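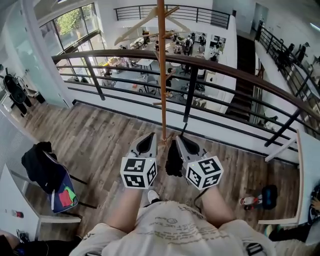

The case for the boring hallway

Domestic storage is usually discussed as a question of volume. A flat has so many cubic metres of cupboard, a family has so many coats, and if the second figure exceeds the first the answer is taken to be another cupboard. Most published advice follows this line, and so do the catalogues. I think the line is wrong, or at least that it deals with the smaller part of the problem. The larger part is the number of movements needed to put a thing away.

Consider a coat. To store it in a wardrobe a person must walk to the wardrobe, open the door, find a hanger, part the garments already there, fit the shoulders of the coat to the hanger, lift it on to the rail and shut the door. To store it on a peg the person lifts it by the loop and lets go. The wardrobe protects the coat better and hides it completely. It also loses, day after day, to the back of a chair.

This has been observed in offices for years and is accepted there without argument. A filing system that takes longer to use than the desk beside it will end with papers on the desk. The office manager who finds papers on the desk seldom concludes that the staff are lazy. He moves the trays. In the home the same fault is treated as a fault of character, and the remedy offered is a resolution.

I had reason to look at this more closely when my building was refitted. The developer, Cordero, replaced the open recess inside each front door with a fitted unit supplied by Altora. On paper the change was an improvement. The recess had held a short row of pegs and a shelf. The unit has a full-height rail, 2 drawers, a shoe rack on runners and soft-closing doors in a matt finish. Measured by volume, it holds a good deal more than the recess did. The brochure gave the capacity to the litre.

After a winter of living with it I can report that the rail carries summer jackets and a suit. The coats in current use live in the kitchen. The drawers took gloves for a fortnight and now hold batteries, takeaway menus and the manual for the unit. The shoe rack works well, and I will come back to the reason.

The trouble with the doors is partly one of clearance. They open outwards into a passage narrow enough that a person standing at the unit cannot open them without stepping back against the opposite wall. Anyone coming in with shopping has to put the shopping down first. Where it is put down is, as a rule, exactly where the doors need to swing. None of this appears on a plan, because plans show doors shut or show the arc of the door with no one standing in it. A drawing that included a wet adult with two bags would have settled the question at an early stage.

The shoe rack succeeds because shoes are taken off at floor level, in front of the rack, and the rack pulls out with a foot. One movement opens it and another closes it. Its capacity is modest. I have never seen it less than full, and I have rarely seen shoes left beside it.

From this I would draw a rough rule. An object used daily should be put away in no more than 2 movements, counted from the place where it is normally taken off or put down. Objects used weekly can bear more. Objects used once a year can go behind anything, in a box, in a loft, with a label. The rule says nothing about volume, and I have found that volume mostly looks after itself once daily objects are separated from the rest. A hallway that seems to be short of space is commonly holding things that belong in the third class.

There are objections. The first is dust, and it is fair. Garments left in the open gather it, and wool left in the open for a season invites moth. But a coat in daily use is shaken every day by the act of wearing it, and moths prefer what is left alone. The objection applies to stored clothes and should be met by storing them. My winter coat goes behind doors in spring and comes out in September, and for that purpose the Altora unit is very good.

The second objection is appearance. Open storage shows its contents, and the contents of a household are seldom matched. I do not think this can be argued away. Some people are made uneasy by visible objects, and for them the cost of the doors is worth paying. It should be understood as a cost, though, and paid knowingly. At present it is hidden inside the word "tidy", which is used to describe both a room where things are put away and a room where storage cannot be seen. The two conditions overlap less than the trade would like.

The third objection is load. Pegs fixed to a partition wall depend on the fixing, and a freestanding stand depends on its base and on being loaded evenly. Both fail when people treat them as having no limit. Useo, whose wall strips I have used in a previous flat, prints the permitted weight on the back of the strip, where it is visible only before installation. Dirner puts it on a removable sticker. I would prefer it engraved on the front in small figures. People read limits on lifts and on shelving in warehouses, and there is no reason to suppose they would refuse to read one at home.

A related matter is the spacing of pegs. Manufacturers set them close together, presumably to advertise a larger number of them. A winter coat on a peg is far wider than the peg, and when coats overlap the lower ones cannot be removed without taking off the upper ones first. Two movements become five. The strip in my earlier flat had its pegs set 200 mm apart, and we used every other one for coats and the rest for keys and an umbrella. Fewer pegs would have held as much. This is perhaps the clearest instance of capacity on paper working against capacity in use.

I have since taken the left-hand door off the unit. It needed a screwdriver and 23 minutes, most of them spent on the damper. The coats came back from the kitchen the same evening and have stayed. The door is under the spare bed, wrapped in a blanket, because the lease requires it to be refitted on departure.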